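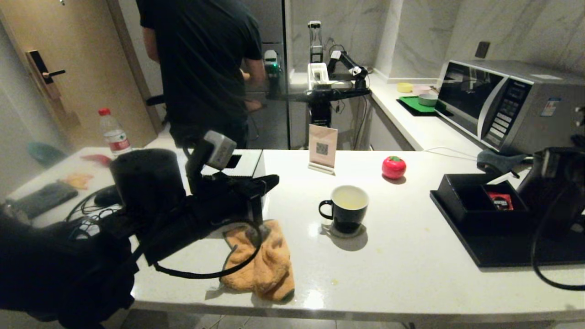 R. Gilani
Senior Lecturer in Screenwriting, Broltden College of Film

CHAPTER 5
The Scene That Does Nothing

Every first draft contains a scene its writer loves and its reader skips. Two people meet, they are charming, they leave. The dialogue may be excellent. It often is, and that makes the scene very hard to kill.

This chapter is about finding such scenes before a script editor does. We will work mainly from Godura, the ferry drama whose shooting script is reprinted at the back of the book. In its second draft the captain and her brother argued over breakfast for nine pages. By the end of them we knew that she was stubborn, that he was in debt, and that the writer had once read a great deal about herring. The shooting script gets through the same morning in two pages, and the herring are gone.

The test used here is a dull one. Write down what each character wants as the scene begins, then what each wants as it ends. If the two lists match, look for something that has changed around the characters – a door locked, a letter read, a lie believed. If you find nothing there either, you have written a conversation. Put it in a folder. Most writers keep such a folder, and some are fonder of it than of their finished work.

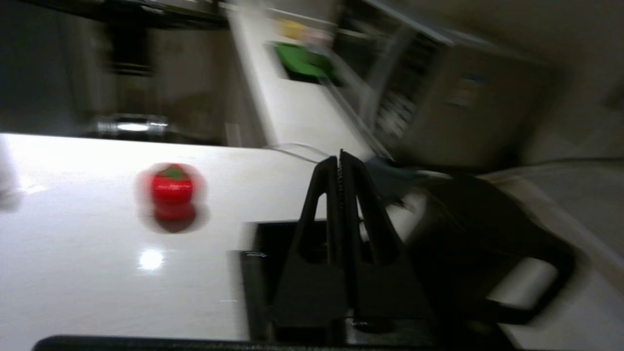 Can a scene earn its place on mood alone?

Now and then, if the mood alters how we take the scene that follows. The long night crossing in Godura has no plot in it at all, but the quarrel on the dock would seem silly without it.

Comedy bends these rules, and we come back to that with the pilot of Zavham in the second half of the chapter. Before reading on, pick a scene from your own script and try the test on it. Choose one you like.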